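Opinion > Machines > Columns

Latest Columns Letters Archive About

My aunt Benedicta Quaye has folded laundry for sixty years and has never once been asked for her data. I fold badly, and Prosine wants all of mine. By April I had given them 361 goes at a sweatshirt, pinched between two yellow fingers on a handle. 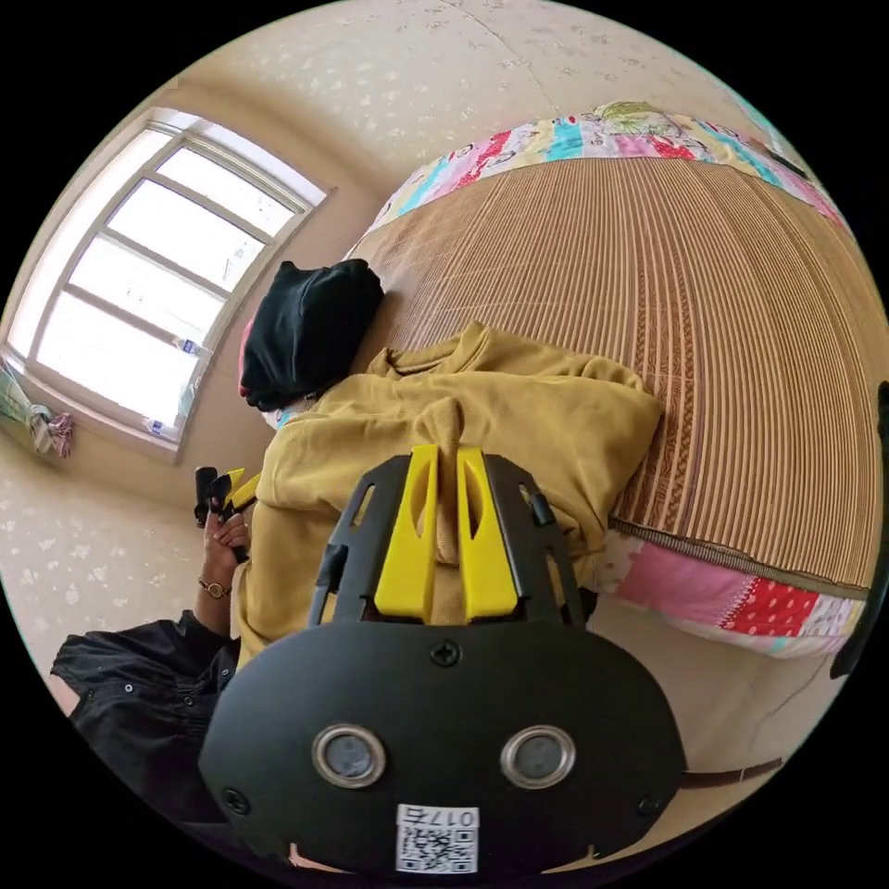

I think the bad ones are worth keeping. Our guidelines would have us bin any attempt with a fumble in it, so the machine will learn from people who never drop a sleeve, and will meet its first dropped sleeve in somebody's bedroom. Drolmont, I'm told, throws out four in every nine. I'd pay extra for those four. Benedicta would like to know who is paying for hers.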